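Back-priming

Back-priming is the coating of the rear face, ends and rebates of a board or panel before it is fixed in place. It is done mainly on external cladding, window linings and skirting fitted against solid walls. The aim is to slow the uptake of moisture from the side that cannot be reached once the work is up.

Method

Boards are laid across trestles and wiped free of dust. The primer is normally the same product used on the front face, applied in one full coat by brush or short-pile roller. End grain takes up far more paint than the face and is given two coats, the second while the first is still slightly tacky. Any end cut on site afterwards must be coated again before fixing. 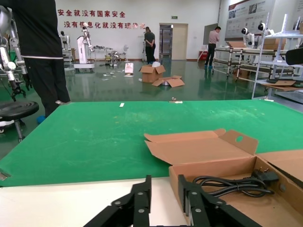
Oil-based primers penetrate well but dry slowly, and coated boards cannot be stacked on the same day. Water-based acrylic primers can be handled sooner, although they raise the grain of softwood and may call for light sanding. Knots are sealed with shellac knotting before either type is used. Preservative-treated timber has to dry out fully first, as trapped moisture will lift the film.

Thickness and coverage

Two positions are held in the trade on film thickness. One asks for the back to match the front, so that both sides take up moisture at the same rate and the board does not cup. The other allows a thinner coat at the back so that vapour can escape. The thinner coat is more usual over a ventilated cavity.
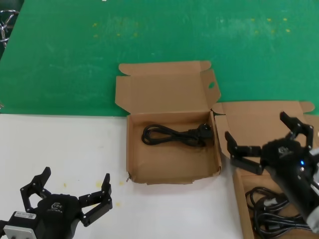
UTSTEAD, February

The decorator Anil Palaniappan compared primed and unprimed boards on a terrace in Utstead, using 227 softwood boards from one delivery. After 10 months, the unprimed boards on the weather side had cupped by up to 6 mm. Those primed on all faces showed little movement, apart from 11 whose cut ends had been left bare. The comparison was repeated at Curstead with a thinner rear coat, but no measurements were published.

Limitations

Back-priming does not make up for poor detailing. Boards set in direct contact with the ground, or fixed without a gap behind them, will take in water through any break in the film. Nail holes are a common point of entry, and pre-drilling before priming allows the sides of the hole to be coated too.

See also: end-grain sealing; knotting; rainscreen cladding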